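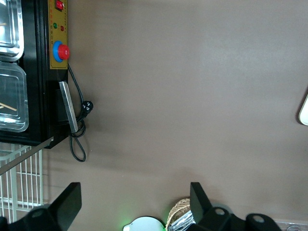 **Buffet warmer for a 40-person party, buy or rent?**

**zbravo** - September 2021
My parents' anniversary is in December and I'm feeding 40 people out of a small kitchen. Rice, beans, pulled pork, one vegetable. The rental place in Salinas wants a deposit plus a delivery fee. Has anyone bought a warmer and been happy with it?

**drillside_shanti**
Buy. I've used mine for 3 years of church lunches. Heat the food all the way through on the stove first. A warmer holds food, it doesn't cook it.

**noelia_s**
I'd rent. You'll use it once and then it lives in the garage. Also check your outlets. Two warmers and a coffee urn on one circuit will trip the breaker.

**drillside_shanti**
She said one party, but people with big families never have just one party.

**PuiShan**
Rice is the problem. It dries out at the edges after an hour. Stir in a little hot broth and keep the lid on. I'd skip the warmer for rice and use a cooler lined with towels.

**noelia_s**
Disagree on the cooler. You can't tell if it has dropped below 140 unless you keep opening it.

**PuiShan**
Probe thermometer with a cable. The lid stays shut.

**zbravo**
I have one of those. Leaning toward buying one warmer for the pork and beans - the vegetable can be a cold salad. Does 16 pounds of raw pork shoulder sound right?

**drillside_shanti**
Yes, with sides. Freeze what's left.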